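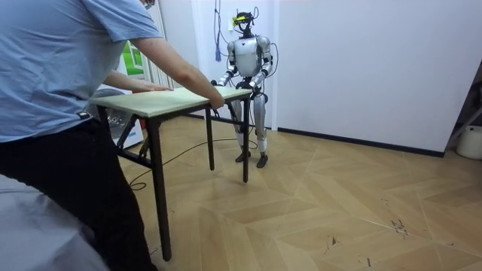 Folding table up on its legs, one hand to each long edge, nothing on the top.

February, afternoon, Wike room.

Spent a good part of today on the folding table, which is more attention than it has had from me all winter, and I want to get it down while I still remember which brace was which. This is the Falari one with the black legs, the one that lives behind the door and gets dragged out whenever the Sokon samples need sorting. I'm fond of it. It folds small, it wipes clean, and it has put up with a lot of coffee.

Measured it properly before anything else, as the number on the old inventory sheet was plainly somebody's guess. The top is 1188 mm on the long side. Height to the top surface is nearly 700 mm with the legs out, and I'm leaving the "nearly" in, as the floor dips toward the wall and I got a different reading every time I moved the tape. I've penciled the length on the inventory sheet and crossed out the old one, so please don't change it back.

Then the braces. Whoever used it last had put it away with one of the diagonal braces not fully home, and it had been squeaking every time the top was leaned on. I opened and closed each end a few times with the table on its side, on the old blanket, and wiped the pivots with a dry cloth first and then with a very small amount of the Momitz oil (the little bottle, second shelf, behind the tape). Go easy with that stuff. It creeps, and I once had a lovely dark ring on a stack of sample cards from being generous with it. A drop on each pivot, fold, unfold, wipe, and leave it be.
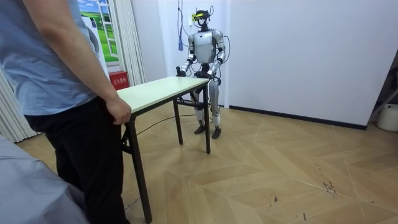

I also had a long think about where it ought to stand when it's in use. I used to set it square to the wall out of habit, and then spend the rest of the afternoon squeezing past the corner with a tray. Turned at an angle it leaves a decent way through on the door side, and you can get at both long edges without asking anybody to move. I'd like us to try it like that for the Sokon sorting and see how we get on. If it drives people mad we can go back, no hard feelings.

On moving it — please carry it, or at least lift your end clear before you shift it. The feet catch on the floor and the strain goes straight up into the braces, and then we're back to squeaking. Hold it by the long edges or right at the ends, with your fingers well away from the folding parts. I pinched my thumb under there last February and I can still tell you exactly which pivot did it.
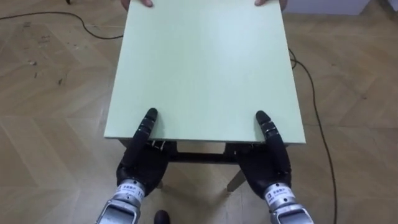
Looking along the top, fingertips over the far edge.

The top itself has held up nicely. I went over it with warm water and a soft cloth and didn't bother with the spray. What I do want to keep an eye on is the edging, which is thin and would be a nuisance to replace, so no clamps straight onto it, please. Put a scrap of card in between. There's a whole box of offcuts under the bench and they aren't doing anything else.

As for weight, I've written 400 N on the tag as our own working limit, spread over the whole top and never on one end. That's just me being careful. The sorting trays come nowhere near it, but people do like to sit on tables while they talk, and I include myself in that.

Still to do: new blanket, the present one is mostly holes. Felt for the feet, if Momitz have any in that isn't the sticky kind. Ask Falari whether they sell the edging by the length. And the oil bottle needs a better cap, I've wrapped a rag round it for now and stood it in a jar.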